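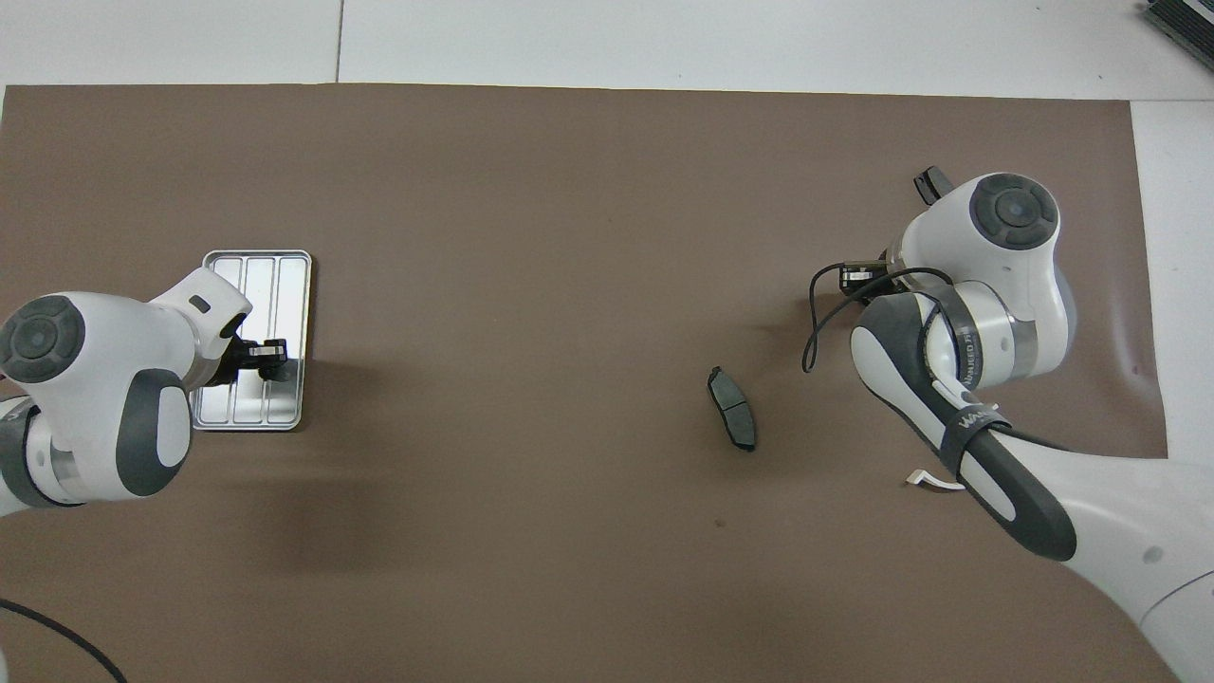 Taupe mat, right edge slightly curled

flekent_36
Mat is a cut length off a long roll. Right side won't lie down on the white top. Tried leaving it face down overnight, no change. Is heat safe on this stuff?

Deok-su Pyo
Depends on the backing. If it is rubber, keep it under 60 degrees and weight it for 12 hours. Roll against the curl first.

trimov
Disagree about heat. It shrinks the edge and you get a ripple instead. Reverse roll, 8 hours, repeat.

Deok-su Pyo
Shrinkage is a PVC problem. Rubber tolerates 60.

trimov
He hasn't said which it is.

flekent_36
No label on it. Bought as an offcut in Nellville.

trimov
Then no heat. Double-sided tape on the last 12 mm if rolling fails.

Deok-su Pyo
Tape will mark a white top. Test a corner.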